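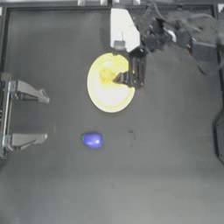 Dark gray work surface, a few smudges

I caught the owner of Narnix, the little fried chicken place in Trinodholm, at 4 on a Saturday, and boy can she talk!
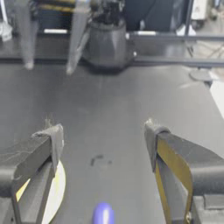 By Dana Wierzba

"My first batch was awful," she told me, laughing. "I'd skipped the salt." She's been frying for 19 years now (I'd have guessed half that) and still drives out to Sindard for her flour.

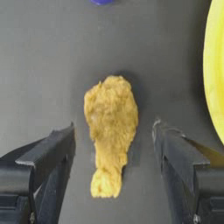
On the crust
"Buttermilk overnight, then leave it alone," she said. I asked about the spices and got a big grin and a "nice try."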